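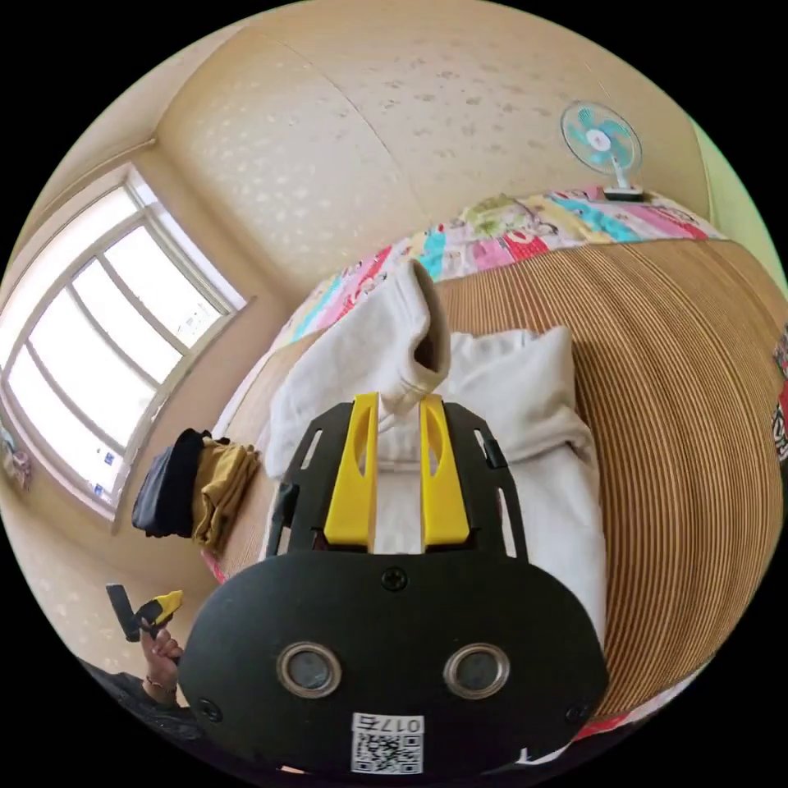
To: Pumside users list
Re: Gripper width drops to zero during cloth tasks

The Drorell maintenance group has reviewed the report submitted to this list on Monday. The relevant part is quoted for subscribers who did not receive it.

> We are processing two-handed folding sessions with Pumside and the
> Gilier export step. In session 1409 the width channel for the right
> gripper reads zero for long stretches, although the fingers are
> plainly apart in the video. The left channel looks fine. The planner
> then treats every one of those stretches as a grasp, and the
> segment list is useless. Is this a calibration fault, or is the
> tracker losing the fingers? We have already rerun calibration
> twice with no change.

The calibration files supplied with the report are valid and do not need to be redone. The fault lies in the width estimator. When the finger detector falls below its confidence threshold, the estimator is supposed to hold the last good value and mark the sample as stale. In the current release it writes zero and leaves the stale flag unset. The planner has no means of telling such a sample from a closed gripper.

Pale cloth makes the condition more likely. The detector looks for the inner edges of the two fingers, and a bright, creased fabric showing through the gap lowers the contrast score on both edges. Wide-angle views with a window at one side lower it further, as the exposure setting follows the window.

Until a corrected release is available, users are asked to do the following.

Set hold_on_loss to true in the estimator section of the session file. The default is false in release 2 and should not have been.

Raise min_grasp_samples from 3 to 6 in the planner section. Very short grasps will be missed at this setting, and users who need them should leave the value alone and check the segments by hand.

Run the export again from the raw video. Re-exporting from the cached tracks will reproduce the zeros.

Sessions already converted with Gentile are affected in the same way. The Gentile converter copies the width channel without checking it, and a separate ticket has been opened for that tool.

A patch for the estimator is under review and is expected in May. Subscribers who can share short clips of light-colored fabric, with the session file attached, are invited to send them to the maintenance address. Please do not post raw video to the list.

Drorell maintenance group
Pumside project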